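Music Help > Releasing Your Music > Distribution & Credits

Changing a feature's name after the single is out, do I lose the streams?

Posted January 8, 2020 by Fernanda Henriques

Ok so, need help fast. I manage a rapper (also my cousin, long story) and we have an EP coming in February. Six tracks, four of them with features. The lead single has been out since the fall and is at 2801 streams, which I know is small, but it's ours and we worked for it.

Problem. The guy on the second verse of the single used to go by Lernberg. He now goes by Caldeira. New name on everything, new artist page, old one sitting there dead. He wants the new name on the EP. Fair. But the single says Lernberg and it's the same song, track 3 on the EP.

We distribute through Bindemska. Their help page basically says "contact support", and support has not wrote back. 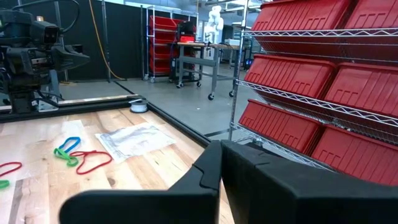

Blue, green and red rubber bands on the table

What I need to know:

- can I just change the name on the single without taking it down
- if I upload the song again as part of the EP with the new name, does the count start from zero
- who has to ask for this, us or him

Also I already paid 79 dollars for the EP upload and do not want to pay it twice. The cover has the old name on it too, small print at the bottom, "feat. Lernberg". Does that matter?? My cousin says leave it. I don't trust my cousin on this.

Oh and the producer is on there as Ratden, that part is fine, no changes. Thanks in advance.

Tags: distributor, featured artist, name change, ISRC, EP

ratden_fan_club

had this last year, diff distributor. DON'T take the single down. First thing I did and it was a mess, lost two playlists and they never came back.

What you want is a metadata edit. Log in, open the release, look for edit or update. Sometimes it's locked once the release is live and then yeah it's support only. Keep the emails short, put the release code in the subject line. Mine got answered once I did that, before that nothing.

For the count: use the SAME ISRC for the song on the EP. That's the code for the recording, should be listed next to the track in your account. When you upload the EP there's usually a box, "do you already have an ISRC", say yes and paste the old one. If you leave it blank they make a new one and then the stores think its a different song. Same audio file too. Don't send a new master or a version with a longer intro, even a few seconds can break the match.

Cover: change it. Stores do reject art when the names don't match the credits. On the EP I'd leave features off the cover completely, saves you the trouble next time somebody has a new name.

No idea about the 79 bucks, ask them. Mine was free to edit before the release date, and they charged after.

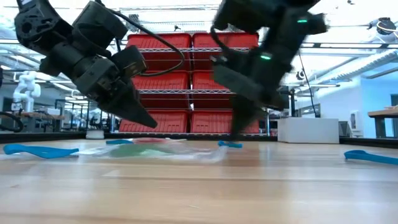

Judite Garcia

Mostly agree with the above but the order matters, so:

Get the new artist page sorted before you touch anything. If you type Caldeira in the feature box and don't link it to his page, it can land on some other Caldeira. There's more than one, it's a common last name. Get the link to the profile from him and paste it in. Then change the single. Wait till it shows up right in the stores. Then send the EP, with the old ISRC and the exact same title, same spelling, same version info, same artist roles. He should be a "featured" on both, don't have him as featured on one and primary on the other.

On who asks: whoever has the account. So you. But get it in writing from him, text message is ok, that he wants the switch. I've seen a guy change his mind a week later and blame the manager.

Other thing, his old page. He may be able to get that one renamed or merged, but that goes through HIS distributor for his own songs. Not your job, don't let him make it your job.

Also the song has to be updated wherever you registered the writing. If he's down as a writer it'll be under his legal name anyway so probaly nothing to do, but check. Lyrics sites are separate again and slow.

And don't count on streams merging right away. Mine showed two different numbers for a while and I panicked and emailed everybody. Then it matched up on its own.

Fernanda Henriques

Thank you both. Found the ISRC, it was under "assets" for some reason. Single edit is in, says pending. Cover going back to the designer tonight without the names. Still no word on the fee, will post when I hear.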